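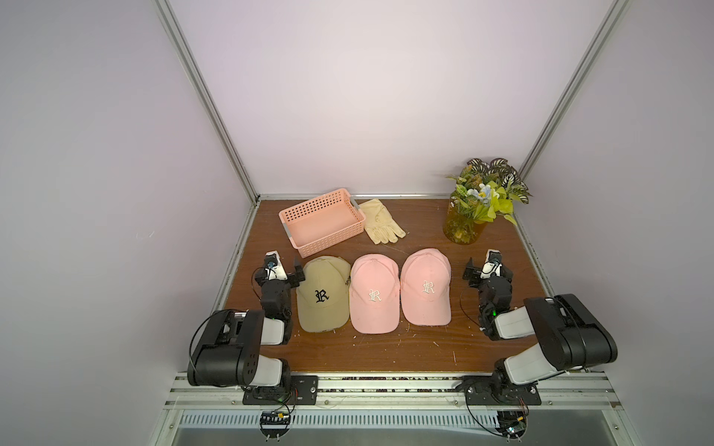
Figure 2. The tidying workspace with two arms, three caps, a basket, a glove and a vase of artificial flowers.

4.2 Soft goods on a cluttered table

The tidying task asks for very little by human standards. Caps lie on a table, a plastic basket stands behind them, and the caps should end up in the basket without anything else being disturbed. A person does this with one hand while looking at something else. We chose it for the Kombo task set because it sits between two kinds of chore that are usually reported separately: picking up rigid objects, where current policies do fairly well, and folding cloth, where they mostly do not. A baseball cap has a brim that behaves like a stiff plate and a crown that collapses when squeezed. Where the arm takes hold decides which of the two it has to deal with.

The layout in Figure 2 has the caps side by side with their brims toward the front of the table, where the arms are mounted. The basket is at the back, left of centre, and the vase is near the back right corner. The glove lies between them and is a distractor. It is light in colour and soft, and a policy that has learned "soft thing, put in basket" without learning what a cap is will go for it. The instruction names the caps only, so a gloved basket counts as a failure even when every cap is in it.

Two of the caps are light pink and carry the same white gothic "R". The third is khaki or beige with the letter in black. We kept the matching pair on purpose. When both lie close together, as they do here, the wrist camera sees a large area of one colour with a weak boundary, and the policy has to find the edge of a single cap before closing. The salmon pink of the basket makes matters a little worse, as it is not far from the caps in hue under our lighting. Earlier layouts used caps of clearly different colours and gave results that we now think were flattering.

4.3 Data and training

The policy was trained on 1,563 teleoperated demonstrations collected at our Plesham site, beginning in November. Operators were told to work at a comfortable pace and to use whichever arm was closer to the cap. They were not told where to grasp. Most settled on the brim after a short time, taking it from the side, and the trained policy copies this habit. Demonstrations in which a cap was dropped and picked up again were kept. Those in which the vase was knocked were thrown out, a decision we would make differently now, as the policy has had no practice at noticing that it is close to the vase and backing away.

Positions of the basket, glove and vase were changed between demonstrations within marked zones. The caps were placed by hand in any orientation, crown up. We did not collect data with caps upside down or nested inside one another, although both are common on a real hall table.

4.4 Results

We ran 80 trials per policy, with the layout drawn afresh each time. A trial was scored as complete when all caps were in the basket and nothing else had been moved into it.

The Kerkis baseline, which uses a single overhead view and no wrist cameras, often closed on both pink caps at once. It then lifted one and dragged the other, and seldom recovered. Adding the wrist views removed most of these cases. What remained was a slower kind of failure, in which the gripper hovered beside a cap, moved in, opened, and moved out again until time was called. We saw this more often when the caps were touching than when there was bare table between them.

The second problem was the drop. A cap held by the edge of its brim swings as the arm travels, and it may land across the rim of the basket with the crown outside. A human operator gives it a push. The policy treated a cap on the rim as finished and went on to the next. We added 4 extra seconds to the end of each trial to allow for corrections, and it made no useful difference.

The glove was picked up by mistake less often than we had expected. The vase was a bigger worry. The right arm has to pass close to the leaves when a cap is far to that side, and in 2 trials it caught the foliage and the run was stopped by hand.

4.5 What this says about chores

Our reading is that tidying caps is within reach for a pair of arms on a fixed table, under steady light, with someone nearby to stop a bad run. It is not yet a chore that could be handed over. Pluvatico, our industrial partner, asked whether the same policy could sort returned headwear on a packing bench. We would not recommend it at present. A bench worker handles caps that arrive in piles, and our policy has never seen a pile. Work on stacked and nested caps is under way and will be reported separately, together with a revised score that gives partial credit for caps left on the rim.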